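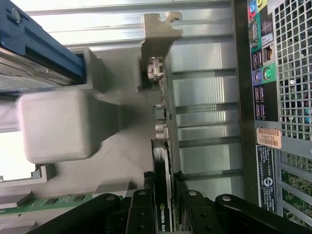
夹爪与显卡，机箱接口一侧

杰弗森·丹塔斯（Jeferson Dantas）在合同上签字的时候，对“拆装”这两个字的理解和我不太一样。他理解的是拆了再装，我理解的是拆了，然后叫我来装。

我叫埃默森·吉马良斯（Emerson Guimarães），在 Dridcombe 翻新旧电脑，干到第几年我自己懒得算。公司在 Skatenach 工业区最里头，再往里是一条河，河对面是收废铁的，所以我们常说，这里的电脑离归宿就差一座桥。九月，Polat 公司送来两只机械臂，外加一套叫 Esia 的调度软件。Esia 会说话，声音像牙医诊所的前台，很客气，让人不由自主想张嘴。

“仓库里还有3,844台。”丹塔斯在早会上说，“等 Esia 学会了，咱们一个季度就能清空。”

有人问，学会之前呢。

丹塔斯说，学会之前由埃默森教。

教一只机械臂修电脑，跟教我外甥开车差不多，区别是外甥会顶嘴，而 Esia 会说“好的，已记录”，然后照样把车开到沟里。头一个星期我们只学一件事：把显卡拔出来。人拔显卡，手指按住卡扣，另一只手一提，嘴里还能接着骂昨晚的球赛。Esia 没有昨晚的球赛，它全神贯注。它夹住卡，停一停，晃一晃，再停一停，像在超市里挑西瓜。

“检测到阻力。”它说。

“那是卡扣。”我说。

“卡扣是否属于显卡？”

我想了一会儿。说真的，干这行这么久，没有人问过我这个问题。我说不属于，它说好的，已记录。下午它又问了一遍，因为下午那台机器是另一个型号，那个卡扣它不认识。

第二个星期丹塔斯带客户来参观。客户穿着很好的皮鞋，绕着机器走了一圈，问我在这里负责什么。我说我负责捡螺丝。他笑了，以为我在谦虚。那天我从机箱缝里捡出来三十多颗，大的小的都有，装在一个果酱瓶里，摆在显示器旁边。现在那个瓶子是我们组唯一的绩效记录。

散热器比显卡难，处理器又比散热器难。处理器是个方块，四个角看上去都像能朝前放，只有一个角是对的。放错了，插座里那些比头发还细的针就要倒霉。我说，针倒了就得拿镊子一根一根往回扶，Esia 问镊子是否在它的工具清单里。不在。清单里有一对手指，就这么一对，干什么都用它。 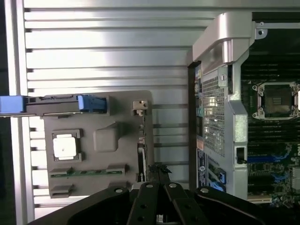 托盘上的白色方芯片，右边是空着的处理器插座

为了让它少出错，Polat 的工程师打印了一块灰色的托盘，什么零件放什么槽，规规矩矩。硬盘有硬盘的位置，内存有内存的位置。我看着挺眼红。我在这里干了这么多年，螺丝刀一直插在咖啡杯里，从来没有谁给我打印过任何东西。

我跟丹塔斯提了这件事。他说，你有手啊。

我说它也有。

他说你的手是免费的。

话说回来，有了托盘以后确实顺了。Esia 能把内存条拿起来了，十次里头有几次还能对准槽。它对准的时候，全组的人都会停下手里的活看着，气氛像产房。它往下按，按得太轻，卡扣没合上，退回来，再按。听见那一声“咔”，角落里竟然有人鼓掌。我装了半辈子内存条，没收到过一次掌声，连我妈都没鼓过。

晚上回家，我把这事讲给我太太听。她正在叠衣服，听完问我，那个东西会叠衣服吗？

我说据我所知不会，床单尤其不会。

她说，那你们急什么。她把一条床单的两个角递给我，我们往两边一抻，走到一起，她接过去，又对折。我发现自己正在心里给这套动作编号，编到中途就乱了。床单这东西没有固定的形状，没有卡扣，也没有人愿意给它打印托盘。

第二天早上，公司前台多了一叠新的宣传册，是给客户看的，丹塔斯亲自写的。我翻了翻，中间有一页问答。
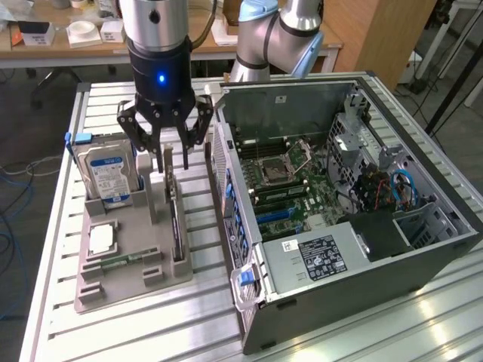 现在的机械臂能不能独自翻新一台旧台式机？
目前还得有人在场。单个步骤，比如取放内存、硬盘和显卡，在零件位置固定的情况下可以练到比较稳定；换了型号，或者遇到线缆、卡住的螺丝，仍然要人来处理。

我得承认，这段写得比我预想的老实。后来我才知道初稿写的是“完全可以”，是 Polat 的法务部改的。

真正的考试安排在下午三点。规则很简单：我和 Esia 各领一台同型号的旧机箱，拆掉显卡、散热器、处理器，换上新的，装回去，开机。丹塔斯拿着手机计时。客户又来了，还是那双皮鞋。

我用了多长时间就不说了，说出来像欺负人。我装完之后去泡了一杯茶，回来时 Esia 正在跟一块挡板商量事情。我又去接了个电话，跟河对面收废铁的老板讲定了下个月的价钱。再回来，它已经把显卡请出来了，轻轻放在一边，摆得比我直。

“它放得很整齐。”客户说。

“是，”我说，“我平时是扔的。”

第五十九分钟，它开始装散热器。散热器夹得很稳，在半空走得也很稳，一路走到插座那一带，停下，等着对位。丹塔斯凑近了看，客户也凑近了看，我站在后面吹茶。我看见了一样东西，没吭声，想看看谁先发现。
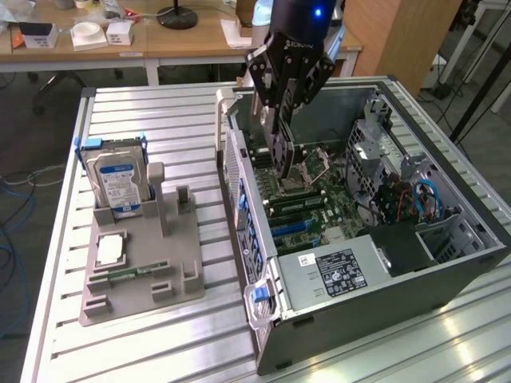
散热器停在插座区上方，处理器在左边的托盘里

“Esia，”丹塔斯终于开口，“处理器呢？”

“处理器在托盘内，位置正确。”Esia 说。

“它应该在机箱里。”

“好的，已记录。”它停了停，“是否需要先安装散热器？”

没有人说话。客户低头看自己的鞋。丹塔斯看着我，那眼神我认得，我外甥第一次倒车撞上邮筒之后，也是这么看我的。

说句公道话，这种错我也犯过。刚入行那年，我给一台机器装好散热器，涂了硅脂，拧紧螺丝，插上电，等了好半天，最后在口袋里摸到了处理器。区别在于，我当时脸红了，请师傅喝了酒，求他别往外说。Esia 什么也没请，它把整件事连同时间、角度和力矩存进了日志，当晚还抄送给了 Polat 全公司。我从那天起对它有了几分敬意，也拿定主意，以后绝不让它碰我的日志。

客户后来还是签了，签的是一份小合同。条款里写着“人机协作”，我问丹塔斯什么意思，他说就是你坐在它旁边。我说我现在就坐在它旁边。他说对，但是以后有合同了。

我去要加薪，他给了我2%，另外批准我打印一件东西。我想了两天，画了一个托盘，给螺丝刀用的，大的一个槽，小的一个槽，末尾还有一个圆的，放果酱瓶。打印出来略微小了点，瓶子塞不进去。

我把它拿给 Esia 看，问它怎么办。

“检测到阻力。”它说。

我说我知道，然后找了把锉刀。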